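Carrier Locking (Phones)

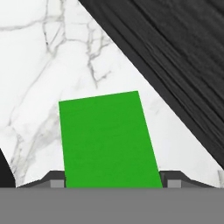

White marble with gray veining beside a dark wooden surface, computer rendering.

Carrier locking, also called SIM locking or network locking, is the practice of selling a phone with software on it that keeps it from working on any network except the one run by the company that sold it. I've kept up this entry for a few years now, and it's the one I get the most mail about, so I've tried to keep it in plain words (and I've moved the fiddly parts to the bottom where they can't scare anyone).

How a lock works

Every SIM card, whether it's a little piece of plastic or the built-in kind known as an eSIM, carries a number that says which network it belongs to. A locked phone reads that number when it starts up and compares it with a list stored in its own memory. If the number is on the list, you get your bars. If it isn't, you get a message along the lines of "SIM not supported" or "Enter network unlock code," and the phone will do everything except be a phone. Wi-Fi, the camera, games and your saved music all carry on as before.

Older handsets were unlocked with a code you typed in by hand. I still have a soft spot for these! You rang up the carrier, read out the long serial number (the IMEI, which you get by dialing *#06#), and a day or two later a string of digits turned up by text. Most handsets only let you get the code wrong a handful of times before they refused to take any more, so you typed very slowly. On newer phones the lock status usually lives on a server run by the manufacturer, and the phone simply checks in over the internet and finds out it's free.

Why carriers do it

The usual explanation is the subsidy. A carrier sells you a phone for less than it paid, or for nothing up front, and earns the money back through your monthly bill. The lock makes it harder for you to walk off to a rival with a cheap handset in your pocket. Carriers also point to theft and to resale fraud, where phones bought at a discount get shipped overseas in bulk. I find the fraud argument more convincing than I used to, at least for prepaid phones, which are often sold very cheaply with no contract behind them.

An example from a small market

The case I know best is Hakus, the regional carrier I was with for years. Its Bosero handset was sold only through its own stores, at 617 with no contract or a good deal less with one, and every single one was locked whichever way you paid. That last part is what annoyed people. Hakus would unlock a phone after 12 months of service, but you had to ask, and the form was on a page that took me 3 tries to find.

Its competitor Eserari went the other way and sold everything unlocked, with the cost of the phone listed separately on the bill. In October Hakus changed its policy so that phones bought outright are unlocked at the register. Contract phones still have the wait, but the request can now be made from the account app, and mine went through while I was making lunch.

Locked, blocked and bootloader-locked

These three get mixed up constantly, so a word on each. A carrier-locked phone works fine on one network. A blocked phone has been reported lost, stolen or unpaid, and its IMEI sits on a shared list that participating networks check; unlocking it does nothing to help. A locked bootloader has to do with whether you can replace the operating system, and a phone can easily be free to use on any network and still have one of those.

Third-party unlocking

There are plenty of services that sell unlock codes. Some are resellers with a real supply of codes, and some take your money and vanish. The repair chain Stanciu offered the service at its counters for a while and says it handled 1,000 phones before it dropped it, as more and more models moved to the server method and there wasn't a code left to sell. If you're buying used, ask the seller to put your own SIM in the phone and make a call before you pay.

Will an unlocked phone work everywhere?

Sadly, no. The lock is only one part of it, and the phone also needs the right radio bands for the network you're moving to. I once brought an unlocked phone home from a trip and got one bar by the kitchen window and none anywhere else in the house. Calling over 4G can be a sticking point too, as some carriers only switch it on for models they've approved. Check the exact model number against the new carrier's compatibility page, and watch for letters at the end of it, which often mark a version made for a different region.

Entry last revised 11 November 2020.

See also: eSIM, IMEI, Prepaid service, Radio bands, Roaming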